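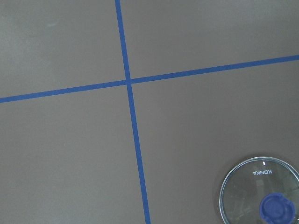

When do the new water meters go in? Installation starts in September in the Arnitz district and moves north to Widau once the first streets are finished.

The Widau water utility has confirmed the order in which it will replace mechanical household meters with ultrasonic units. The first phase covers 354 connections, all of them on the older cast-iron main that runs through Arnitz. A further 800 connections are scheduled for the second phase, for which no start month has been set.

The present meters count the turns of a small impeller. Wear on the bearing makes them read low as they age, mostly at low flow, so a dripping faucet or a leaking toilet valve may not register at all. The replacement units have no moving parts in the water. They measure the difference in travel time between two sound pulses, one sent with the flow and one against it.

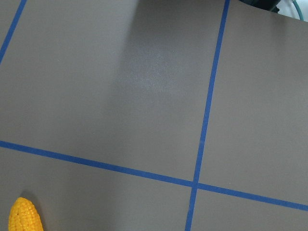 Readings will be sent by radio to a receiver on the Groltetti pumping station and passed from there to the billing office. The meter stores hourly totals internally, but only one value per day is transmitted under the default setting. Customers who want hourly figures can request them in writing.

Each replacement is expected to take 34 minutes, including flushing and a pressure check. Water to the property is shut off for most of that time. Residents are asked to keep the space in front of the meter clear and to make sure the main shutoff valve can be turned by hand. A seized valve will be replaced on a separate visit. 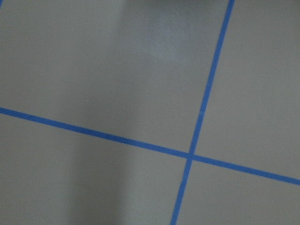
Surface with crossed strips of blue tape.

The utility will not charge for the meter or the labor. The standing charge stays the same through the first phase. Pipework on the house side of the meter remains the responsibility of the owner, and any fault found there will be noted on the work slip.

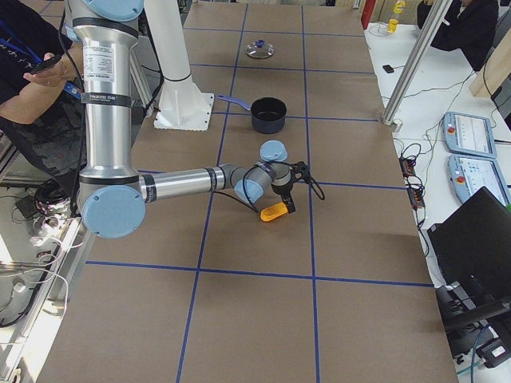
By Gudrun Rathjen | Local News

The installation contract went to Harms, a plumbing firm based in Widau, which will assign four fitters to the work. Bastian Harms, the firm's managing director, said appointments would be offered between 8 a.m. and 4 p.m. and could be moved once without a fee.

"We need an adult at the property and access to the basement or the meter pit," Harms said. "The old meter is read in front of the customer before it comes out, and both sign for the figure."

Removed meters will be kept until the next bill has been issued, in case a final reading is disputed. Appointment letters for Arnitz will be mailed street by street.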